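Subject: Re: [brushes] Sorting and storing – what do you all do?
From: Gumaro Quintero

On this list, Ingeborg Rüegg wrote:
> I counted mine over the holiday and got to 162, most of them in two
> coffee cans. The eye brushes vanish among the big ones and I end up
> using the same 6 over and over. Does anybody have a system that
> lasts longer than a month?
> Ingeborg

Ingeborg, I love this question! I've been through the coffee can stage too (three cans, one with no bottom), and I am so much happier now. What changed things for me was laying everything out on a big bare table before putting anything back. Pens and markers always end up in with the brushes at my place, so those get pulled first. 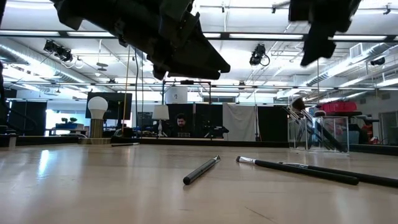

After that I go by handle length, then by head. Long skinny handles together, stubby ones together, and never mind what the set said when you bought it. My old Tesura set got split up completely and I don't miss it one bit. Give each handle a look while you have it out – the collar is where mine come loose, and a wobbly one goes in the glue pile.

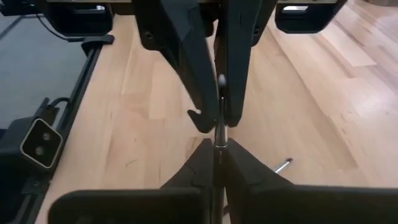
Slim silver rod, dark rounded tip at the top.

Then the holder. Please try a clear one! You can see the short brushes from the side, and that alone cured me of buying doubles. I leave it half full and let the rest wait on the table until I know who belongs with whom.

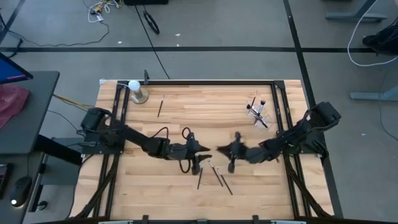
Fluffy powder brushes I keep somewhere else entirely, in a Pudumard roll, because they crowd everything. The whole job took me 60 minutes last July and I've only had to redo it once. Tell us how you get on – and what do you do with 162 brushes?!

Gumaro

Recent messages in this list
Re: Dromus brush soap, bar or liquid?
Shedding after the first wash
Travel rolls with a flap
Re: Re: Loose ferrules, which glue?
Hello from a new member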